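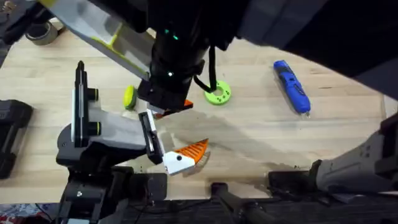

Mondach Trail Pace roof box: four months on top of a hatchback

I bought the Mondach Trail Pace in June because my family had started packing for weekends as if we were emigrating. It holds 319 liters, costs less than the big Scandinavian names, and comes in any color you like as long as it's a shiny black that shows every fingerprint you will ever leave on it.

Fitting it took me 11 minutes the first time, standing on a kitchen step and muttering. The clamps are the good part. You drop the claws around the crossbars, turn a knob inside the box, and it clicks when it's tight enough. My old Dranenico used U-bolts and wing nuts, and I still have a wing nut somewhere in the cowl of the car, ticking away on left turns.

It opens from both sides, which I'd written off as brochure talk until I parked against a hedge. The lid struts are strong. A little too strong, if you're on the short side, as you'll be jumping for the front corner like a kid after a basketball net. A pull strap would fix it. Mondach sells one separately, naturally.

Now the noise. Up to 50 mph or so you'd forget it was there. Above that it starts to hum, a single low note somewhere between a refrigerator and a disappointed uncle. Sliding the box back a couple of inches on the bars helped a lot. A fairing on the front bar helped more. Fuel economy dropped by about 2 mpg on the highway, and I took the crossbars off between trips once I'd seen that.

Water got in once, on a Thursday drive through the sort of rain that makes trucks pull over. It was a spoonful at the back hinge, and it found the one bag with a library book in it. I've had no leaks since, though I've also become a person who uses trash bags.

The lock is the weak spot. You get 2 keys, both thin, and the barrel feels gritty already. It won't let go of the key unless the lid is properly shut, so you can't drive off with it flapping, and I'm grateful for that. I'd still order a spare now. The Clavitz box my neighbor has costs a good deal more and its lock turns like butter - I've tried it, with permission.

Good: clamps, dual opening, price.
Bad: lock, highway hum, fingerprints.

I'd buy it again for a small car. If you carry skis, check the inside length first - mine fit only on the diagonal, with everyone's boots in the trunk.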